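台面清洁与面包临时盛放问题：切片面包可否放在敞口瓷白色碗中？
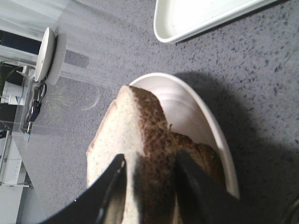 白色椭圆形碗与两片面包，灰色斑点台面。

版块：厨房与公共用餐区
发帖人：Indira Krishnan

各位同仁：

本人负责 Vastby 公寓二层共用厨房的日常事务。该厨房由多户住户轮流使用，早餐时段较为集中。目前的做法是：住户取出切片面包后，先放入一只白色椭圆形敞口碗内，置于灰色斑点台面上，待烤面包机空出后再行烘烤。近来有住户就此提出意见，现将有关问题归纳如下，请有经验者赐教。

其一，面包在敞口碗中放置多长时间较为适宜。部分住户习惯在早上七时前后即将面包取出，至八时以后方才食用，切面往往已经发干，边皮反而变韧。

其二，碗壁为弧形，面包片放入后多呈斜立状态，彼此倚靠。是否应改用平底盘，或另行购置带盖容器。

其三，面包皮容易掉屑，碎屑落在斑点台面上不易辨认，擦拭时常有遗漏。五月以来，水槽一侧已两次发现蚂蚁。现行清洁规定仅要求“用后擦净”，未写明步骤，执行标准不一。

另需说明，厨房预算有限，本季度可用于添置器具的金额为254克朗，故不考虑更换台面或购置大型面包柜。已查阅 Trasberg 住户手册，其中仅有关于冰箱分区的规定，未涉及面包存放。

敬请指教，谨致谢意。

Ragnvald Eklund 的答复
（已被发帖人采纳）

Krishnan 女士：

来帖收悉，兹就所提事项逐一答复，供贵处修订规定时参考。

关于放置时间。切片面包的切面暴露于空气中即开始失水，厨房通风较强或临近暖气时更为明显。建议敞口放置以30分钟为限，超过此时限者应加盖，或放回原包装并将袋口封紧。加盖时可使用洁净的干棉布，亦可将一只大小相当的盘子倒扣于碗口。刚烤好的面包不宜立即加盖，应先散去热气，否则水汽凝结，底部会变软发黏。

关于器皿形状。碗与盘各有适用之处。仅放一两片且短时间内食用时，碗即可满足需要，碗壁有一定高度，尚能拢住部分碎屑。面包片斜立并无不妥，两片之间留有空隙时，烤后的面包反而不易返潮。数量较多时，则以平底浅盘或长方形面包篮为宜，以免下层受压变形。依本人所见，贵处无需为此专门添置器具，现有之碗可以继续使用。

关于台面碎屑。颜色斑驳的台面确有此弊，目视检查并不可靠。本人所在的 Devadiga 社区中心采用下列办法，已执行两年有余：

先移开碗及其他器皿，以干刷或干布将碎屑由里向外扫至手持簸箕中。
再以拧干的湿布沿同一方向擦拭一遍。
将手机电筒贴近台面，自侧面平射照明，残留颗粒会投下细小阴影，较易察觉。
最后以干布收净水迹，并擦拭碗底后再放回原处。

干扫须在湿擦之前进行。如径行湿擦，碎屑吸水后易黏附于台面接缝及水龙头底座周围，而上述位置正是蚂蚁经常出没之处。

已出现蚂蚁的一侧，请在清洁后以中性清洁剂再擦一次，并检查墙角及踢脚线有无缝隙。在查明来路之前，面包及糖类食品请暂移至有盖容器内。

Sumathi Alva 的答复

对前述答复基本赞同，补充两点。

一、面包皮若带有籽粒或杂粮，掉屑通常较白面包为多，且籽粒较硬，留在台面上经器皿底部反复拖动，可能磨损表面。移动碗盘时应提起，不应推拉。天然石材台面另需注意清洁剂的酸碱性，白醋及柠檬类产品不宜使用。来帖未注明台面材质，请先向物业核实。

二、碗应每日清洗，不能仅倒去碎屑了事。曾见某处共用厨房的面包碗连用一周，碗内留有黄油和果酱痕迹，后续使用者未必知情。建议在规定中写明“当日使用，当日洗净，倒置晾干”。

另，不建议将切片面包放入冰箱冷藏，冷藏条件下面包变硬更快。数日内食用不完的，应分装后冷冻，食用前直接烘烤即可。

Tae-yang Jin 的答复

建议直接买个带盖的盒子。我们用的是 Vanell 的，价格不贵，具体型号记不清了。

Indira Krishnan 的补充说明

感谢各位答复。现已将30分钟时限及“先干扫、后湿擦”的顺序写入厨房规定草案，并增加每日洗碗一条。台面材质已向物业去函询问，尚未收到回复，在此之前仅使用中性清洁剂。带盖容器一项暂缓，留待下季度预算确定后再议。

Jin 先生如能查到所用盒子的尺寸，仍请告知。本处搁架较浅，过深的盒子无法放入。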